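June 24, 2023. Notebook, folding and storage

Okay, so the shirt pile. I finally sat down with the open shirts problem, by which I mean the collared ones, because T-shirts we've had sorted out since September and I'm sick of writing about them. Collars are a pain! They pop up, they drag the placket with them, and then the whole stack leans over in the bin like it's had a long night.

What I'm doing now: button first (even if it's only the two at the neck), face down, sleeves in, sides to the middle, then up from the hem. Flip it last and press the collar flat with the side of your hand. Leire's been folding hers in thirds and says it's faster, and maybe it is, but hers came out too tall for the Mollow bins, so I'm sticking with halves for now.

Ironed prints are still a question. If the fold lands right on the lettering you get a crease through it, and on the older shirts I think that's where the cracking starts. I tried shifting the fold over toward the sleeve. It looked a bit lopsided but I liked it better. Need to ask Viola what she did with the Sanna batch, she had the same trouble.

Box 14 is full, so the next lot goes in the one marked 2060. Grigoris, please don't restack it by color again, I had it by size (I know it looked nicer your way).

Other stuff: the gray one with the orange stripe by the collar is my reference fold, so leave it on the white table, drinks shelves beyond it, when you want something to compare against. The side table needs a clear-out too, there's bottles and a green cloth on it and I keep moving my laptop to make space. Tomorrow: long sleeves, and a proper label for the Jarkon bin.
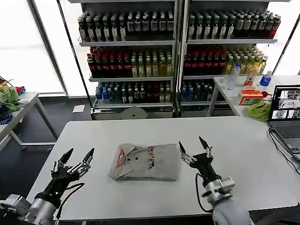
Iraís Varela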